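Guest Services and Property Operations Board
Topic: Early check-in fees at small properties

Fiorella Cattaneo
Posted March 2021

Colleagues, I am requesting opinions on a proposed change at the Atow, a property of 16 rooms two blocks from the beach. Guests may now enter their rooms before 3 p.m. at no charge when a room is ready. Ownership would like to replace this courtesy with a fixed fee beginning in August. The front desk has prepared a draft notice for the confirmation letter:

"Rooms are available from 3 p.m. Earlier entry may be requested on the day of arrival and is subject to a fee."

I would be grateful for comments on the wording and on the policy itself. 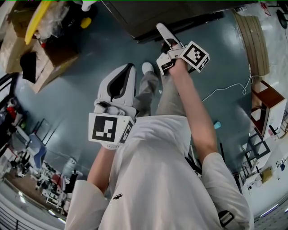 White T-shirt, gray trousers and a white shoe on the teal-green floor.

Pao-chu Fu
Replied

The wording is clear, but I would advise against the policy. Families who have driven several hours with children will see that the room is ready and will resent being asked to pay for it. At Gestetti we charged such a fee for two seasons and withdrew it. We received 284 written remarks in the second summer, and early entry was the most frequent complaint after parking.

evaristo_tedesco
Replied

I must respectfully disagree with the previous reply. Housekeeping is required to reorder its entire morning when the desk promises a room at noon. That labor has a cost, and at present guests who arrive at the stated hour are paying for those who do not. A fee places the charge where it belongs. We have applied one at the Ciltora without difficulty.
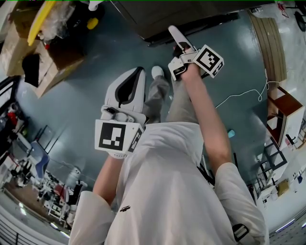

I would add that the fee must be the same for every guest. Once the desk is permitted to waive it, the matter becomes a negotiation at the counter, and the staff member on duty is placed in an unfair position.

Pao-chu Fu
Replied

Mr. Tedesco's property serves chiefly business travelers whose employers settle the account. I do not believe the comparison holds for a beach motel where the average stay is a week and many guests return each year.

evaristo_tedesco
Replied

Roughly half of our summer guests are families. The comparison holds well enough.

Rafsan Abeysekara
Moderator

Members are reminded to address the proposal. Board rule 2 applies.

Ada Lo Presti
Replied

May I suggest a middle course? Our office offers a guaranteed early room, paid for at the time of booking and limited to a few rooms each day. Guests who have not reserved one may still be given a ready room free of charge at the discretion of the desk. Luggage storage and use of the outdoor showers are open to all arrivals from 10 a.m. 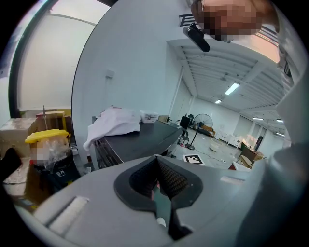
The guaranteed rooms are assigned the evening before, and housekeeping receives the list with its morning sheet. If a guaranteed room is late for any reason, the charge is refunded in full without the guest having to ask.

evaristo_tedesco
Replied

I see no objection to the guarantee. I do object to the discretion, for the reason already given.

Fiorella Cattaneo
Replied

Thank you all. I will put Ms. Lo Presti's arrangement to ownership along with the original draft. Could she state whether the guaranteed rooms are sold through outside booking sites as well, or only by telephone?

Ada Lo Presti
Replied

By telephone and on our own website only.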